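Jan 20, 2019

# Three months with the Jevico dish rack (the two-level one)

I have owned, by my own embarrassed reckoning, more dish racks than cars. The first was a wire thing from college that rusted at every joint and left little orange freckles on the counter, and the last was a bamboo one from Honano that looked beautiful in the store and smelled like a pond by spring. So when my sister-in-law moved to Bellamy and handed down her kitchen wish list (she's a great one for lists), and the Jevico was right there at the top, I figured it was my turn to spend real money on one and be done with it.

I've had it since October, and it has been used every single day, sometimes twice, by a household that cooks a lot and has a dishwasher nobody trusts with anything nice.

## Putting it together

The box says no tools, and for once the box is right. There are 14 pieces if you include the rubber feet, and they snap and slide together in an order that makes sense. I did put the upper shelf on backward the first time (the lip goes toward the wall, which the little drawing shows if you turn on a light, and I had not turned on a light!). Getting it off again took some muscle and a butter knife. After that it was fine, and it hasn't wobbled since.

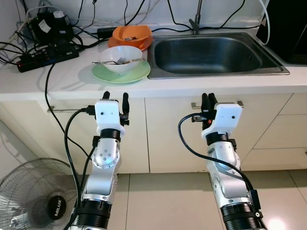 Counter space is the thing to think hard about before you buy, and I wish I'd thought harder. The Jevico is 24 inches long, and that's before you add the cup rail, which hangs off the end and wants a bit of air around it. In our old place in Hinness it would have eaten the whole stretch beside the sink and I'd have been chopping onions on top of the stove. Measure, then measure again with the toaster where it lives. Leave yourself elbow room in front, too, because reaching into a rack takes more of it than you'd guess, and a pair of arms coming at the kitchen counter side by side, like the silver ones here, needs a clear approach just as much as yours do. I ended up moving the coffee maker across the room and grumbled over it for a week, and now I like it better there.

## How it does with plates, bowls and everything else

Plates are where it shines. The slots are spaced wide enough for our dinner plates, which are the thick, heavy kind, and they stand up straight without leaning on each other like tired people on a bus. Small plates are a little loose in the same slots but they've never fallen.

Bowls are a different story, and I went back and forth on how much to complain. The lower level is made with plates in mind, so a deep bowl either straddles two slots and tips, or goes on the upper shelf upside down, where it takes the room of four mugs. I've settled on cereal bowls down below at a slant and the big ones up top, one at a time. If your family lives on soup all winter, as mine does, you'll be drying a few by hand. 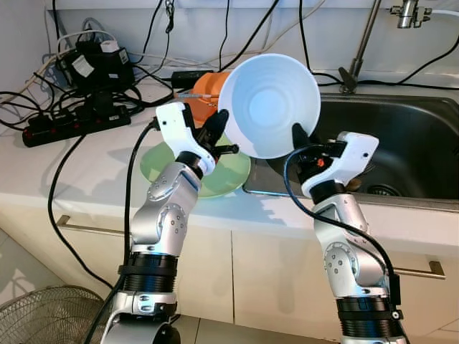
*A white bowl, the kind of thing that belongs on the upper shelf.*

The silverware cup is good! It has a divider, it lifts straight out, and the bottom has holes big enough that water really leaves. My old one kept a half inch of gray water in it at all times and I'd rather not talk about it any further. Knives do poke out over the top if they're long, so I lay mine flat on a towel.

## The drip tray

I'd read a fair number of grumbles over the tray before I ordered (the shop's page had 2,594 reviews when I last looked, and no, I didn't read them all, but I read plenty over one long evening with tea). The complaint was always that the spout doesn't reach the sink. Mine does, but only just, and only with the rack pushed up snug to the edge. If your sink has a raised rim, the spout will sit on top of it and the water will think about it for a while before it goes anywhere. A folded dishcloth under the back feet gave mine enough slope.

The tray needs a scrub every week or so. We have hard water, and it leaves a chalky film in the corners that comes up with warm vinegar and an old toothbrush.

## Rust, so far

None that I can find, and I went looking with a flashlight for this review. Three months isn't long, I know. The coating has one small nick on the upper shelf where I went at it with the butter knife, and I'm keeping an eye on that spot.

## Would I buy it again?

I would, with the bigger tray they sell separately if your sink is like the one I described. It wasn't cheap, and I waited for a sale, and I'd tell you to wait for one too. For two people who mostly eat off plates it may be more rack than you need, and Jevico makes a single-level one that a neighbor of mine seems perfectly happy with. I'll come back and add a note next October about the nick.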